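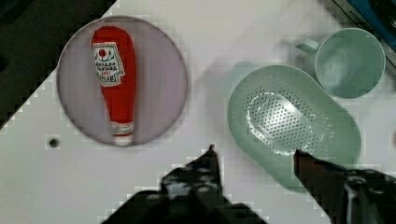
4. Running the table demo for visitors

I've run this one at the Lemutberg open day for two years now, and it's the part people stay for, so give yourself time to set it up properly.

1. Wipe the tabletop down and let it dry before anything goes on it.

2. Put out the plate, the ketchup bottle, the colander and the cup. Leave the fingers enough room to come down between them – I learnt that the slow way.

3. Switch on at the wall, then at the controller, and wait for the steady green light.

4. Set the speed to 400 on the dial. It goes up to 1,000, but please don't with children in the room!

5. Load program 226 and press Start. I like to let it go through once quietly before I begin talking.

Note: if the arm stops halfway, press Reset once and count to five. Pressing it again and again only makes it sulk, as Folke Halvorsen will happily tell you.

Caution: keep everyone behind the tape while the arm is powered, even when it's standing still. Someone will always want to hand it something.

6. When you've finished, send the arm home, switch off at the controller and then at the wall. The key goes back to Sewwandi Biswas at the front desk.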